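# Call for Participants: Small Desks and Study Habits

Gruron Research, Anville office
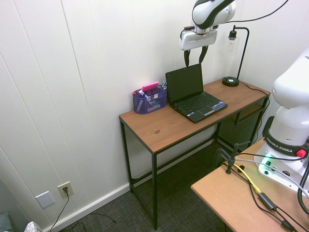 Gruron is seeking adults who work or study at a small desk at home to take part in a project on how compact work areas are arranged and kept in order. The project is carried out with Fimimard, a maker of household furniture.

**What is involved**

Participants attend one session of 80 minutes at our Anville office. You will be asked to set up a desk with a laptop, a lamp and a pen organizer in the way you would at home, complete a short writing task, and then tidy the desk. A questionnaire on your usual habits follows. Over the next 14 days, you will keep a brief diary of what is left on your own desk at the end of each day.

**Who may apply**

- Adults aged 18 or over
- Regular users of a laptop at home
- Persons whose main desk is no more than 109 cm wide

Previous participants in the Leitner storage study are not eligible. Applicants who use a mobility aid are welcome and should note any access needs on the form.

**Compensation**

Participants receive $80 on completion of the session and diary. Parking costs are reimbursed on presentation of a receipt.

**How to apply**

Application forms are available at the Gruron front desk, and must be returned by the end of July. Sessions are offered in the morning and after 5 p.m. Participation is voluntary, and you may withdraw at any time.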